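Site Visit Report: Hand-Held Gripper Demonstration, Hanex Open Day
Applied Automation, Unit 6
Visit date: 2019-04-20
Submitted by: El-Sayed

1. Purpose of the visit

The unit requires each student to attend one industry demonstration and report on it. I attended the open day at the Hanex workshop in Sturkeck. The report covers the demonstration of hand-held grippers, the condition of the hardware, and the points I think are relevant to our own semester project, the Cultgate sorting cell.

The open day had two sessions. The morning was a talk on programming methods. The afternoon was a demonstration on the workshop floor, and most of this report deals with the afternoon.

2. Background

In our lectures, robot motions have mostly been taught by entering waypoints on a pendant. This works well where parts arrive in a known position. It works poorly for household objects, which vary in shape and are seldom put down in the same place twice. The method shown at Hanex is to have a person carry out the task while holding grippers of the same general type as a robot would use. The motion of the grippers is recorded and used later as training material for a control policy.

The presenter said the company's target for a single task is 1,000 recorded attempts before any training starts. I asked whether a smaller set could be used for a first trial. The answer was that it could, but that the results would be hard to interpret, as a failure might be due to the method or to the lack of data.

3. Gripper hardware

Each finger ends in a separate pad, and the pads face one another across the gap. The finger is driven through a linkage, and the pivot points I was able to look at closely were fitted with brass bushings. The presenter described the pads as consumable parts. They are covered with a softer layer to increase friction, and this layer takes most of the damage in use. 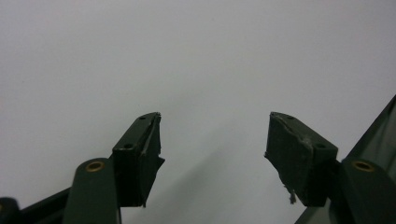
Wear affects the recorded data in two ways. First, a pad with a damaged covering has a smaller contact area, so the operator tends to squeeze harder or shift the object to a sound part of the pad. Both changes end up in the recording. Second, a rough inner face can catch on an object at release, and the object then moves slightly after the fingers open. For a light part this may be enough to spoil the placement.

Hanex inspects pads at the start of each shift, by eye. There is no written limit for replacement. I consider this a weakness. A simple gauge, or a set of reference samples showing acceptable and unacceptable wear, would make the decision consistent between operators. Pads could also be logged by serial number, so that recordings made with a worn pair could be identified later and removed if required.

Play in the linkage was also discussed. The bushings are replaced every March, regardless of use. No measurement of the play was available on the day.

4. Demonstration

The demonstration used two grippers, one in each hand. Visitors stood behind a line and the operator worked at a table with paper laid over the top. The task was to place a bar of soap in a soap dish. It was chosen, according to the presenter, because soap is smooth and gives little for the fingers to hold on to.

A bar that narrows in the middle can be gripped across the waist, where the wider ends help to stop it slipping out lengthwise. The orientation of the bar on the table therefore matters, and the operator has to turn the wrist to line up the fingers before closing them. This adjustment is easy for a person and would take several waypoints to program by hand.

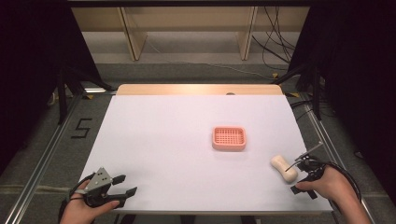

4.1 Observations

Cable handling: Both grippers were cabled. The cables ran past the wrists and limited how far the operator could rotate. In a long session this would also be tiring.

Approach height: The lower fingers can rest on the table surface during the approach, which gives the operator a steady reference. A robot repeating the motion would need some compliance to do the same without pressing into the table.

5. Relevance to the Cultgate project

Our cell uses one arm and a parallel gripper with hard fingers. Following the visit, I recommend that we add replaceable pads, photograph them before each test run, and store the photographs with the results. I do not recommend changing to demonstration-based training this semester, as we do not have the time to collect enough recordings.

6. Limitations

The observations in section 4.1 were made from the visitor line. Force values were not supplied, and the comments on grip force in section 3 are based on the presenter's remarks and my own reasoning. Questions on the training software were deferred to a later session that I did not attend.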